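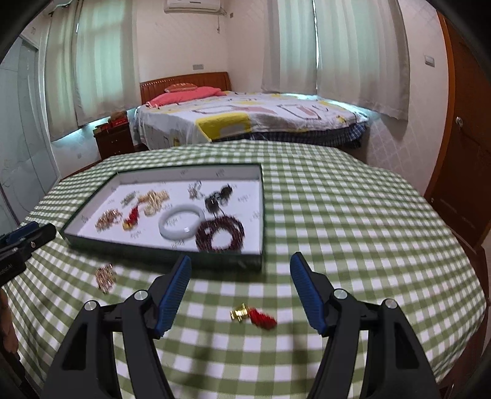 Gurnum compares two finger pads on small, tangled objects

September 15, 2026

A small engineering firm has published the first results of a trial comparing finger pads for hand-held grippers, using necklaces, beads and other jewellery as the test objects.

Gurnum, which makes gripping parts for light assembly and sorting work, ran the trial in furnished homes and not at its own workshop. People pick up the grippers, one in each hand, and use them to move jewellery in and out of an open box on a table. A camera fixed to each gripper records what the fingers are doing, and the recordings are used later to train a pair of robot arms to do the same job.

The firm wanted to know which of two pads gave cleaner recordings. The first is the blue ribbed pad it has fitted to its black two-finger gripper since January. The second, called Rakik, is a smooth, softer pad which the company had hoped would be kinder to delicate items.

The ribbed pad came out ahead on most of the objects. Over 40 attempts with each pad on a fine chain, people using the ribbed version dropped the chain 2 times, against 11 for the smooth one. On strings of beads the gap was smaller, and on a bangle there was no difference worth reporting.

"The chain is the hard one," said Yetunde Okeke, who led the trial. "You close on it and you think you have it, and then the rest of the chain pulls it back out. With the ribs there is somewhere for the links to sit. With the smooth pad you end up squeezing harder, and then you can't let go neatly either."

Tassels gave mixed results. A tassel with a metal clasp can be lifted by the clasp or by the braid, and the two pads favoured different choices. Most people using the ribbed pad went for the clasp. With Rakik fitted they tended to take hold of the braid, where the softer surface had more to press against. Okeke said neither was wrong, but that a set of recordings with both habits mixed together was harder to learn from, and operators will now be asked to go for the clasp whichever pad they have.

The trial also looked at how well the cameras coped. Gold chain on a patterned cloth was a problem in early sessions, when the lens was set to focus too far away and the tips of the fingers came out soft. Gurnum has moved the focus closer, so that the point where the pads meet is sharp and the room behind is left to look after itself. It has kept the wide lens, even though this takes in a good deal of the room, because the view of the second gripper helps to line up the two sets of recordings.

The firm considered using plain tablecloths and decided against it. Ga-eun Noh, who handles the recordings once they come in, said an earlier set made on a bare grey bench had been easy to work with and of little use afterwards.

"The arms did very well on the bench," she said. "Then we put a checked cloth down and they were reaching for the squares. I would sooner have the cloth in from the start and spend longer on the training."

Sorting out the recordings takes longer than making them. Each one is watched through and marked at the moment the fingers close, the moment the object leaves the table and the moment it is let go. Attempts where a chain drags a second piece out of the box are kept but marked separately. Noh said these were more common than expected and that the team had argued over whether to count them as drops. In the published figures they are not counted.

Both pads were tried on the same gripper body, with the same linkage and the same spring. Operators swapped pads halfway through a session, and half of them began with the smooth pad so that practice would not favour one over the other. The firm says the group was small and all of its members had used the grippers before, so the figures may not hold for beginners.

Wear was not part of the main trial, but Okeke's notes mention it. The ribs pick up fluff from tassels and cord, and had to be brushed out between sessions. The smooth pad stayed cleaner but began to lift at one corner on 4 of the sets, which the firm puts down to the glue. A new glue is being tried.

Two other companies are following the work. Ojo, which repairs and resells second-hand jewellery, supplied part of the collection used in the sessions and wants a way to separate mixed lots before they are looked at by hand. Tenent, which builds the controller for the robot arms, is using the recordings to set how quickly the arms may close on an object of unknown weight. Its current setting is too fast for loose beads, which roll away before the fingers meet.

Neither company has placed an order. Gurnum said it had no date for a product and that the arms were still well behind a person with the same grippers, above all when a chain has to be freed from another before it can be lifted.

The next round will leave out the smooth pad as it stands. In its place will be a version with shallow ribs moulded from the softer Rakik material, tested on the same pieces and with the same number of attempts. Earrings and small rings will be added if the camera can be made to see them clearly enough at close range.

The results, along with the full list of objects and the marking rules, can be requested from the company.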